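Community > Talks and Workshops > Speaker Notes

Speaker notes: Living Well in a Small Kitchen
Talk for the Nelleddale Evening Series

(Wait for the chairs to settle. Say hello to the people in the back and ask if they can hear.)

Good evening, and thank you so much for coming out. I know how nice it is to be home with your shoes off at this hour, so I'll try to make it worth the trip. I've been cooking in small kitchens for most of my adult life, and the one I have now is the smallest yet. If I open the oven all the way I have to stand in the hall. I love it anyway, and that's really what I'd like to talk about tonight, how you get to love a room like that.

I'll start with the move, because it's where I learned the most. We came from a big old house on the Eskildsen road, with a pantry you could walk into, and I had packed everything as if the new place had one too. Box after box said KITCHEN on the side. I put them down in the living room and they stayed there until January, and what I noticed (slowly, I'm afraid, and with some grumbling) was that I kept going back to the same one. It had the good knife, the soup pot, a few bowls, the wooden spoons and my mother's colander in it. We ate perfectly well out of that box.

(Pause. Ask for a show of hands: who has a box they haven't opened since they moved? There are always plenty. Let them laugh.)

So my first suggestion is to live with less for a little while before you decide anything. Don't give things away yet! Just put them somewhere inconvenient and see which ones you go and fetch. The waffle iron surprised me. I was sure it would go, and I climbed over a sofa for it 2 Saturdays... (no, leave out the days, just say "more than once").

Next is the counter. People ask me about cupboards, and I do have things to say about cupboards, but the counter is where you feel cramped. Mine was full before I'd even taken out a cutting board: the toaster, the fruit, the mail, the mugs that never made it back to the shelf. 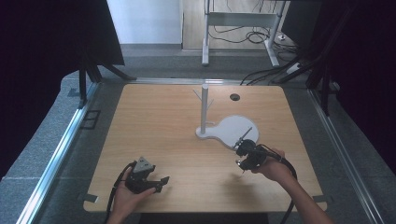

Page last changed: 2025-06-10

Mugs are a good thing to begin with if you're feeling overwhelmed, as they're easy to be honest about. You know which ones you reach for. A mug tree takes up a small patch of counter and sends everything upward, and upward is the direction most of us forget we have. A plain one will do. I bought mine at Dolten Hardware and I've been fond of it ever since, even though I grumbled at the price.

(If time is short, skip ahead to the shelf story.)

The shelf story. I paid 300 dollars for a set of fitted shelves from Vilura, and I was so proud of them that I forgot to measure the tallest thing I own, the soup pot. It has lived on top of the fridge from that day to this. Please measure your tallest thing. Write it on a slip of paper and keep it in your wallet, and you'll be glad of it the next time you're standing in a store being tempted.

A few words on food, too. A small kitchen wants small shopping, and for somebody raised on sacks of flour that took some getting used to. I buy what we'll eat in the next few days, and I keep two shelves for dry goods. When they're full, we eat beans until they aren't.

(Drink some water. Slow down here, I always rush the ending.)

I'd like to leave plenty of room for questions, and for your own tricks, which are usually better than mine. The sign-up sheet for the pot swap is by the door, next to the coffee. Bring anything with its lid.

Related talks
Soup for a Crowd on One Burner
Mending Curtains and Other Straight Seams
What to Grow on a North-Facing Windowsill
Moving House With Older Relatives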